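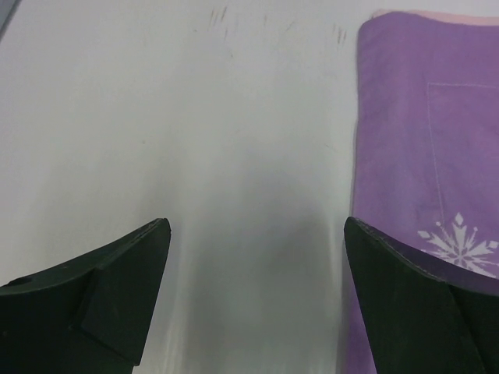 How to Flatten a Printed Cloth Mat
By Niloufar Sharifi

A printed mat that has been stored folded will hold its creases for days if you just drop it on the table. This method takes 30 minutes and needs a clean table, a dry towel and an iron.

1. Wipe the table and let it dry.
2. Check the care label. If it says no ironing, skip to step 4.
3. Turn the mat print side down, cover it with the towel and press on low heat – no steam. Work from the middle out.
4. Turn it print side up and smooth it toward the corners with your palms.

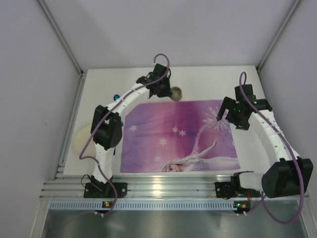

5. Leave it flat overnight before you use it. Stubborn corners can be held down with a heavy book.

For storage, roll the mat with the print facing out. A cardboard tube works well. Keep it away from direct sun – purples and pinks fade first.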